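Bremutance Play Library — progress report to the Saneck Fund
Friday, December 8, 2023
Prepared by Begoña Herrero

Hello again, and thank you for your patience with this one. I know it was promised before the fall break and then the boiler went, so you're getting two reports' worth of news in one go.

Where we are with the loan baskets

The short version is that the basket project is running and families are borrowing. When you gave us the grant we said we'd have 28 baskets in circulation by the end of the year, and we do have 28, although two of those only went out on the shelf last week and one has a handle that Killian Guérin still wants to look at. We've kept to the plan of mixing real toys with ordinary household stuff, so that a toddler gets something soft, something that rolls, something that makes a noise and something straight out of the kitchen drawer. Parents were a bit puzzled by this at first (one dad brought back a muffin pan and told us very kindly that we'd lost it), but they've come around, and the household things are now what the kids go for first.

I spent a good part of October on the sorting, which I had badly underestimated. Donations came in from the Carrilho branch in big bags with everything jumbled together, and each bag had to be gone through before anything could be washed. We found some lovely things. We also found a lot of keys. If you know anybody in Carrilho who is missing a key with a green tag, please send them our way!

Lucía Pastor worked out the washing routine and it's holding up well. Cloths and plush go through the machine in net bags, plastic goes in the sink, and the balls get wiped down by hand. The muslins have been the surprise favorite. They're cheap, they dry fast, they crinkle up nicely, and you can hide practically anything under one. We started with a dozen and I'd like to buy more in the new year — see the budget note further down.

What goes in a mixed basket

The mixed basket is the fullest of the three types and the one I get the most questions about. It's meant to be dug through, so we pack it right up to the rim and don't arrange it. Wire mesh has been much better than the wicker we tried in the spring, which shed bits and couldn't be rinsed. A typical fill has cloths on one side, a ball or two, something spiky, an orange tray with little square compartments for putting things in and taking them out again, and a big sheet of crumpled paper over the middle. The polka-dot wrapping paper came off a roll left over from last year's party, and it was gone in no time.

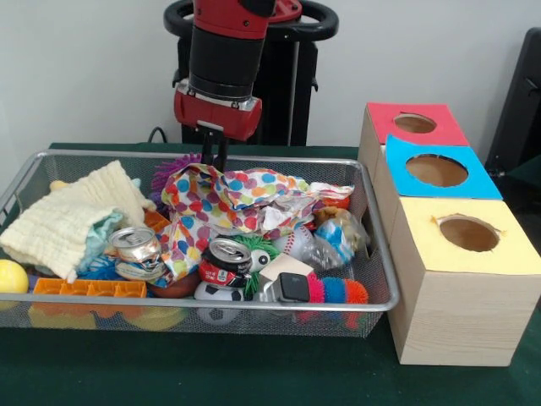
Esperanza Zamora wrote to me that she would take the drinks cans out of every basket before it goes to a family with a child under three, and that she'd sooner see small tins with the lids fully removed and the edges rolled. She has a point, and she went on to say that paper is fine in the room with one of us sitting there but shouldn't go home in a loan basket, as half of it ends up chewed. She did like the trays and asked if we could get more of them in different colors.

I've gone along with her on both. From now on cans and paper stay in the baskets we use in our own sessions, with an adult right there, and the ones that go home get fabric squares for crinkling. It means keeping two packing lists, one pinned above the sink and one inside the cupboard door, and I won't pretend we haven't mixed them up already. Lucía is going to print the home list on yellow.

Sessions

The Tuesday morning group is full and has a waiting list. The Thursday one is slower and I think the time is wrong for people with older kids to pick up. We're going to try starting half an hour earlier from February and see if that helps. Cillodov let us have their upstairs room twice while our heating was out, and I'd like to put a thank-you to them on record. We carried every basket up those stairs and I could feel it for days.

Rupert Riedl has been running the repair table at the end of each Tuesday session. Mostly it's glue and stitching. He'd like a proper lamp.

Money

We've spent the equipment line nearly to the end, with most of it going on the mesh baskets and the drying rack. There's 500 dollars left in it. I'd like your okay to put that toward muslins, more compartment trays and the fabric squares, and to leave the storage labels for the next round. The printing line hasn't been touched apart from the borrowing cards. Travel is a little over on account of the extra runs to Carrilho, and I've moved some of my own hours to cover that, as we agreed on the phone.

Things that didn't go so well

Returns are patchy. Families bring back the basket but not always everything that was in it, and we're still arguing about how much that matters. I'm for letting the odd ball go. Killian would like a checklist in every basket, and he may win, as he's already drafted it. The other headache is space, with the full baskets being bulky and the shelf by the door already taking more than it should. We've asked about the closet under the stairs.

I'll send the borrowing figures separately once Lucía has finished typing up the cards. If you'd like to come by on a Tuesday you'd be very welcome, only wear something you don't mind kneeling in.

Warmly,
Begoña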